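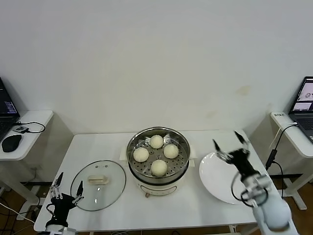

Four buns in the steamer, glass lid off to the side.

Kitchen walk-through, community rooms at Doltden, with my comments

Okay, so this is the September checklist for the shared kitchen. Roxana Crăciun asked me to type it up this time instead of leaving it on the clipboard, because my handwriting got complaints (fair!). Items are in the order I walk them, starting at the back door and ending at the breaker panel. I've marked each one OK, FIX or WATCH. WATCH means I don't love it but it can wait until next time.

If you only have a minute, read items 4, 9 and 13.

DOORS AND WAY OUT

1. Back door opens fully from inside without a key — OK
Swings fine. It used to stick at the bottom corner and Tudor Husar planed it down over the summer, and oh my gosh what a difference. You can open it with a hip while holding a tray now.

2. Path from stove to back door clear — WATCH
Clear when I walked it, but there were two folding chairs leaning right next to the path. Please hang chairs on the rack in the hall. I know the rack is annoying. Hang them anyway.

3. Exit sign lit — OK
Lit, and it stayed lit when I held the test button.

4. Emergency light over the hallway door — FIX
Dead. Pressed the test button and got nothing at all, then pressed it again like that was going to help. The battery is probably shot. I've asked Bogdan Mihăilă to order one, and until it's in, no evening bookings in the back kitchen. Front kitchen is fine for evenings.

FIRE STUFF

5. Extinguisher by the door, needle in the green — OK
Green, pin in, seal not broken, nothing hanging in front of it. Somebody had been using the bracket as an apron hook last time and I'm happy to say the aprons have moved on.

6. Fire blanket in its pouch, tabs hanging down — OK
Tabs were tucked up inside the pouch, so I pulled them down. They need to hang where you can grab them. OK now.

7. Smoke alarm in hall tested — OK
Loud! Sorry to the knitting group.

8. Range hood filters — WATCH
Greasy but not dripping. I ran a paper towel along the edge and it came away yellow-brown. They went through the dishwasher in spring and I'd like them to go through again before the big Friday supper. Two cycles if you can stand it, and leave them to dry standing up.

ELECTRICAL AND COUNTERTOP APPLIANCES

9. Cords and plugs — FIX
I looked at every cord we own, which took forever, and one failed. It's the old Orkamitz hot plate, where the outer covering has split right by the plug and you can see the colored wires inside. I've cut a strip of red tape around it and put it on the top shelf of the locked closet. Please don't rescue it. Maricica Dumitrescu has already offered to take it to the repair counter at Trundum, and if they want more than 65 for it we'll just get a new one.

10. No extension cords in use for anything that heats — OK
None found. Remember this covers rice cookers, kettles, steamers, griddles, the waffle thing, all of it. Straight into the wall. If the cord doesn't reach, move the appliance.

11. GFCI outlets trip and reset — OK
Tested all 6 with the button. The one left of the sink is stiff, and you have to really lean on reset until it clicks. I had it down as FIX and then tried once more and it was fine, so I'm calling it OK with a grumble.

12. Electric steamers and pots — OK
Handles tight, no cracks in the bases, trays sit flat without rocking. A few reminders for anyone doing buns or dumplings, as we've had a couple of pink fingers this year:
Tip the lid away from you when you lift it, so the steam goes out the far side.
Lids go flat on the counter, well back from the edge. We're down one glass lid from last winter and I swept up pieces of it for a week.
Check the water before you switch on and again halfway through a long batch.
Don't slide a steamer under the wall cabinets while it's running. The underside of the left cabinet is already peeling from exactly that.
Unplug, let it cool, and only then empty it.

13. Water heater setting — FIX
Too hot. I put the thermometer under the tap at the hand sink, and after a minute it was hot enough that I wouldn't want a kid anywhere near it. Bogdan Bogdan (yes, the other Bogdan, please stop emailing the wrong one) is going to turn it down and we'll measure again. Until then there's a sign over the hand sink. Mix in the cold first.

FOOD STORAGE

14. Fridge thermometer — OK
Where it should be, on the middle shelf, reading cold enough. I also threw out a tub of something with no date and no name. It was orange. I'm not taking questions.

15. Freezer — WATCH
Ice building up on the back wall, a good finger thick. The door seal looks okay, so I think it's just being left open while people unload. Needs a defrost before the holidays. I can do it if somebody lends me two big coolers.

16. Dry goods off the floor — OK
Everything's up on the shelves. The Văduva flour order came in and it's all on the second shelf, which can carry up to 300 pounds according to the sticker. Heavy bags stay low, please, so the top shelf is for paper plates and napkins only.

17. Cleaning products kept apart from food — FIX (fixed)
Found a spray bottle of degreaser next to the cooking oil. Similar color, similar bottle, and you can see where my mind went. It's back under the sink with a label on it now. Please label anything you pour into another container, even if you're sure you'll use it up the same day.

FLOORS AND SURFACES

18. Floor dry and not slippery — WATCH
There's a slow drip under the dishwasher and it makes a small puddle by late afternoon. I tightened what I could tighten, which was one hose clamp. There's a towel down and a wet floor sign next to it. Tudor will look.

19. Mats lie flat — OK
One corner was curling at the prep counter. Flipped it over, flat again.

20. Counters and worktables steady — OK
Leaned on all of them with my full weight. The folding one has a leg lock that doesn't click by itself, so push it until you hear it.

21. Knives stored safely — OK
All on the magnetic strip. If you take the bread knife to the hall, bring the bread knife back from the hall.

FIRST AID

22. Kit stocked — WATCH
Plenty of regular bandages, no burn gel, and just one pair of gloves left. Added both to the shopping list. The scissors are in there again, thank you to whoever returned them.

23. Emergency numbers posted by the phone — OK
Still current, but the paper's faded, so I'm going to reprint it bigger.

BREAKER PANEL

24. Panel reachable and labeled — OK
Nothing stacked in front. Labels are finally in pen. Switch 9 still says "???" and I'd love to know what it does. I flipped it off and walked the whole building and found nothing different, so it's back on.

MONEY, BECAUSE YOU'LL ASK

We have 1,553 left in the repair budget for the year. The light and the burn gel won't dent it much. The dishwasher might, if it needs a pump, so I'm holding off on new floor mats even though I really want them.

Next walk-through is mine again unless somebody wants it. It takes nearly two hours if you do the cords properly, and you'll need the step stool, a flashlight and the thermometer (top drawer, left of the stove, in the sock). If you fix something on this list before I get back to it, write your initials next to the item on the paper copy by the door and tell Roxana, so she can take down the sign.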